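4.2 Ansprache vor Ort: Ergebnisse aus den Rekrutierungsformaten

Für die Auswertung lagen Unterlagen zu 6 Veranstaltungen vor, alle im Einzugsbereich der Dienststelle Gasser. Zwei davon im Schwimmbad, zwei auf Sportplätzen, eine in der Berufsschule, eine im Einkaufszentrum Ereck. Die Messeauftritte bleiben hier außen vor, siehe Abschnitt 4.1. Erhoben wurde mit Kurzfragebogen am Stand, dazu leitfadengestützte Gespräche mit Beamtinnen und Beamten, die den Stand betreut haben. Transkription vollständig, Kodierung nach dem Schema aus Abschnitt 3.

Zunächst die Reichweite. Insgesamt 3.935 erfasste Kontakte, wobei "Kontakt" jedes Gespräch meint, das über die reine Materialausgabe hinausging. Mehr als 900 Personen hinterließen eine Adresse oder Telefonnummer. Die Quote schwankt stark nach Ort. In der Berufsschule hoch, im Einkaufszentrum niedrig, was mit der Laufkundschaft zusammenhängen dürfte. Ob aus den Adressen Bewerbungen wurden, lässt sich nur teilweise nachverfolgen: das Bewerbungssystem Rilix speichert den Erstkontakt erst seit Februar, ältere Fälle fehlen komplett. Eine Nacherfassung war nicht möglich.

Zweitens die Inhalte der Gespräche. Am häufigsten kodiert: Schichtdienst, Sporttest, Sehvermögen. Gehalt kommt seltener vor als erwartet und meist erst gegen Ende. Auffällig der hohe Anteil von Fragen, die gar nicht die eigene Person betreffen. Eltern fragen für Kinder, eine Trainerin für ihre halbe Mannschaft. Im Kodierschema war dafür ursprünglich keine Kategorie vorgesehen, sie wurde nach dem ersten Durchgang ergänzt ("Stellvertreterfrage") und das Material nochmals durchgesehen.

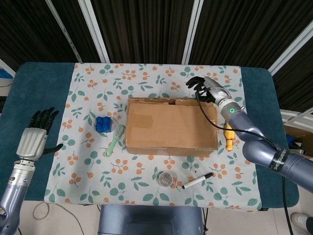
Abb. 7

Drittens die Sicht der Beteiligten. Die befragten Beamten bewerten die sportlichen Formate durchweg besser als die klassischen Stände. Florante Magbanua, Streifendienst, beschreibt es so: "Am Infotisch steht man da und wartet. Beim Volleyball redet man nach zehn Minuten von allein." Erlinda Macaraeg aus der Einstellungsberatung ist zurückhaltender. Sie verweist auf die Vorbereitungszeit und auf Kollegen, die für den Termin aus dem Dienstplan genommen werden müssen. Zitat: "Schön war es. Aber die Schicht hat trotzdem jemand fahren müssen." Beide Positionen finden sich im Material mehrfach, die zweite vor allem bei Befragten mit Planungsaufgaben.

Nestor Lumanlan, Dienstgruppenleiter, thematisiert als einziger die Uniform. Seiner Einschätzung nach senkt Sportkleidung die Hemmschwelle bei Jugendlichen, führt aber zu Verwechslungen, im Schwimmbad wurde das Team zeitweise für die Badeaufsicht gehalten. Die Fragebögen stützen das zumindest tendenziell. In den offenen Antworten taucht "nicht gleich erkannt" wiederholt auf, teils als Lob, teils als Kritik. Eine saubere Trennung gibt die Formulierung der Frage nicht her, das ist ein Mangel des Instruments.

Zur begleitenden Werbung: Die Kampagne Jateo lief nur in den sozialen Netzen, Plakate gab es bei den Sportplätzen nicht. Bei der Frage, wie man auf die Veranstaltung aufmerksam wurde, dominieren trotzdem Freunde und Familie, danach "zufällig vorbeigekommen". Die Kampagne folgt mit deutlichem Abstand. Daraus auf Wirkungslosigkeit zu schließen wäre verfrüht, da Mehrfachnennungen nicht zugelassen waren und die Weiterleitung im Freundeskreis ja durchaus auf die Kampagne zurückgehen kann. Bautista (Bienvenido Bautista, internes Arbeitspapier) kommt für die Feuerwehr zu ähnlichen Verteilungen, allerdings bei kleinerer Stichprobe und anderem Fragewortlaut.

Einschränkungen. Keine Vergleichsgruppe. Standbetreuung und Erhebung lagen teilweise in einer Hand, soziale Erwünschtheit also wahrscheinlich. Die Fragebögen wurden von Ramil Dalisay eingegeben und stichprobenartig gegengelesen, unleserliche Angaben als fehlend gewertet. Beim Termin an der Berufsschule fiel der Beginn mit der Pause zusammen, in dieser Zeit wurden Kontakte nur per Strichliste erfasst und die Angaben zum Alter felhen. Für die Altersverteilung in Abschnitt 4.3 bleibt dieser Block deshalb unberücksichtigt, für die Reichweite ist er enthalten.

Offen bleibt der Verbleib derjenigen, die Interesse geäußert aber keine Adresse angegeben haben. Im Gespräch nennen sie meist das Alter als Grund (noch zu jung), seltener Bedenken zum Datenschutz. Ein Rückkanal für diese Gruppe fehlte an allen Standorten, die Visitenkarten der Beratung lagen nur an 2 davon aus.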